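Nultholm Safe Handling Guidelines: July progress report

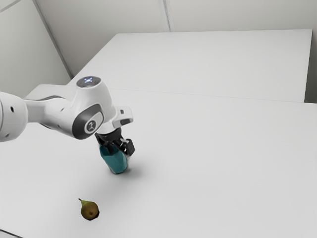
Our draft rules for fingertip clearance are now in good shape, and we're so grateful for the patience you've shown while we argued over the wording! Rule 3 asks that anything the arm isn't reaching for be kept well clear of the gripper, as the pear is from the teal object, and the Aveo team has agreed to adopt it as written. We have logged 2,240 simulated trials against 11 rules so far.

Still open is the stopping rule, where Sethi would like gentler limits than we first proposed (a fair point, we think). We hope to send you the revised text in August.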